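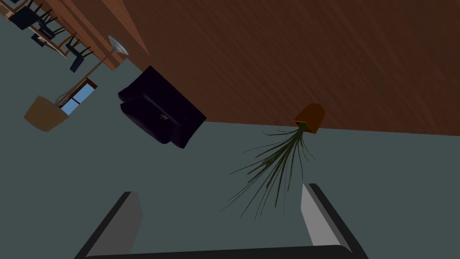
회녹색 바닥에 적갈색 나무 벽. 렌더링 이미지.

1/
작은 방 바닥색과 벽색 고르는 얘기를 써본다. 10월에 이사하면서 방 하나를 통째로 다시 칠했고, 그때 메모해 둔 걸 옮긴다. 업자 없이 했고 벽 네 면, 바닥, 걸레받이까지 했다.

2/
처음엔 벽부터 골랐다. 순서가 틀렸다. 바닥이 눈에 들어오는 면적이 제일 넓고 나중에 바꾸기도 제일 어렵다. 바닥을 먼저 정하고 벽을 거기에 맞추는 게 편하다.

3/
나무 벽이 있는 방이면 더 그렇다. 우리 집은 한쪽 벽이 짙은 붉은 기가 도는 목재 패널이고 뜯을 생각은 없었다. 집주인 Revathi Varma 씨가 그 벽은 그대로 두는 조건으로 나머지를 마음대로 하라고 했다.

4/
붉은 나무 옆에 베이지 바닥을 두면 방 전체가 누렇게 보인다. 샘플 판을 대보고 알았다. 회색은 괜찮은데 푸른 기가 강하면 나무가 지나치게 빨갛게 뜬다. 녹색이 약간 섞인 회색이 제일 조용했다.

5/
샘플은 꼭 큰 걸로 봐야 한다. 손바닥만 한 색상 카드로 고른 색은 바닥 전체에 깔면 훨씬 밝아 보인다. 나는 한 단계 어두운 걸로 갔고 결과적으로 카드에서 마음에 들었던 색과 비슷해졌다.

6/
샘플을 보는 시간도 중요하다. 우리 방은 북향이다. 아침에는 녹색이 거의 안 보이고 오후 네 시쯤부터 보인다. 전구를 켜면 또 다르다. 전구색 조명 밑에서는 올리브색에 가까워진다. 이게 싫으면 주백색을 쓰면 된다.

7/
바닥재는 Kodby에서 나온 무광 시트를 썼다. 유광도 견적을 받았는데 창이 낮은 방이라 반사가 심할 것 같아서 뺐다. 무광은 먼지가 덜 보이는 대신 양말 자국 같은 게 남는다. 물걸레로 닦으면 지워진다.

8/
시트 깔기 전에 바닥 평탄 작업을 했다. 문 쪽에 꺼진 데가 2군데 있어서 보수 몰탈을 부었다. 하루 말리라고 되어 있는데 이틀 뒀다. 비가 와서 잘 안 말랐다.

9/
벽 페인트는 Widura 수성. 나무 벽을 뺀 세 면과, 붙박이장 옆 좁은 면 하나까지 총 4면. 두 번 발랐다. 한 번만 발랐을 때는 콘센트 주변이 얼룩덜룩했다. 색은 흰색에 회색을 아주 조금 탄 것.

10/
순백색을 안 쓴 이유를 물어본 분이 있었다. 짙은 나무 옆에 순백을 놓으면 경계가 너무 세다. 모서리가 선처럼 보여서 방이 좁아 보였다. 조금만 눌러도 훨씬 낫다.

11/
나무 벽은 칠하지 않고 닦기만 했다. 마른 천으로 먼지를 털고, 물기를 꽉 짠 천으로 결 방향을 따라 닦고, 다시 마른 천. 세제는 안 썼다. 왁스는 Tumelo Sibiya 씨가 추천한 걸 구석에 시험해 봤는데 색이 더 진해져서 그만뒀다. 밝은 목재라면 괜찮을 것 같다.

12/
제일 오래 걸린 건 걸레받이다. 나무색으로 맞출지 벽색으로 맞출지 사흘 고민했다. 결론은 벽색. 나무 벽 밑에는 아예 안 달았다. 대신 바닥과 만나는 틈을 실리콘으로 막았다.

13/
실리콘 색은 바닥에 맞췄다. 투명을 쓰면 나중에 때가 타서 누런 선이 생긴다고 철물점에서 들었다. 회색 실리콘은 동네에 없어서 주문했다. 미리 사 두는 게 좋다.

14/
비용은 자재만 47만 원. 바닥 시트가 절반 넘게 나갔고 그다음이 페인트. 롤러, 트레이, 마스킹 테이프, 커버링 비닐은 다 합쳐도 얼마 안 된다. 커버링 비닐은 넉넉히 사라. 나는 모자라서 중간에 다시 나갔다 왔다.

15/
다시 한다면 바꿀 것. 페인트를 먼저 다 끝내고 시트를 깔겠다. 나는 마지막 한 면을 시트 깐 뒤에 칠했고, 비닐을 덮었는데도 문 앞에 몇 방울 튀었다. 마르고 나서 플라스틱 헤라로 긁어냈다.

16/
가구는 아직 다 안 들어왔다. Daker 책장을 쓸지 고민 중인데 검은색이라 나무 벽 앞에 두면 무거울 것 같다. 회색 벽 쪽으로 보내고 나무 벽 앞은 비워 둘 생각이다.

17/
Laiba Pirzada 님이 러그를 물어보셔서 답. 당분간 안 깐다. 러그 색까지 고르려면 커튼부터 정해야 하는데 커튼은 아직 치수도 안 쟀다.

18/
바닥 시트 품번은 포장지를 버려서 모른다. 영수증 찾으면 밑에 달아 두겠음.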